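Threads > Workshop > Fixings and fasteners

Hedvig Rustad
Thursday, September

1/ Notes on the lime-green ring, for those who asked. It is a 3D print: thick, flat, one big hole in the middle and a circle of small ones round it. Eight small holes, in clusters of three, two and three.

2/ It is the mounting ring for the Stukstead lamp. Fathima Wijesinghe drew it, I printed it. Walls set to 100% infill, because the first ring crushed under the screw heads.

3/ Small holes are pilot size. The screw should cut its own thread in the plastic. Do not drill them out first. If you have already drilled them out, print another.

4/ Driver: use the lowest torque setting that still seats the head. On mine that is 2. At 10 the thread strips before the clutch lets go.

5/ Keep the ring flat on the table while driving. Any rock and the screw goes in at an angle. The underside has no chamfer, so it sits flush on wood without packing.

6/ Order matters a little. One screw from the left three, one from the right three, then the pair, then the rest. Leave them all a half turn short and go round again.

7/ File is number 1148 in the Vasilakis folder — the one marked 'lamp, final'. The one marked 'lamp, final B' has a smaller centre hole and will not clear the Kadau cable gland.

8/ Filament is Culel lime. Chosen for visibility on a pale bench. It also shows every scratch, so don't store rings loose with the bits.

9/ Ring and driver at the bench: 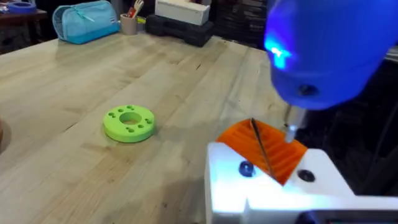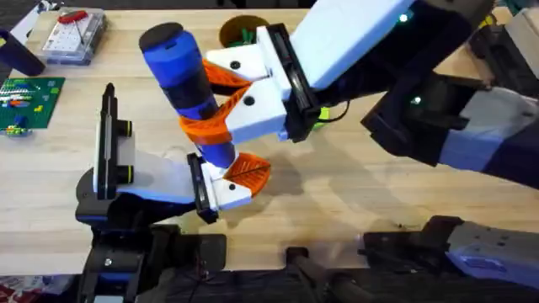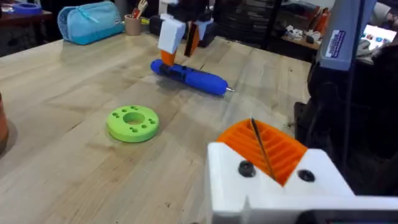 First: the ring, left of centre. Second: the driver, blue and black. Third: both on the table, silver bit showing.

10/ Questions about hole spacing to Fathima. Questions about torque to me.

Contact | © Hedvig Rustad | Back to top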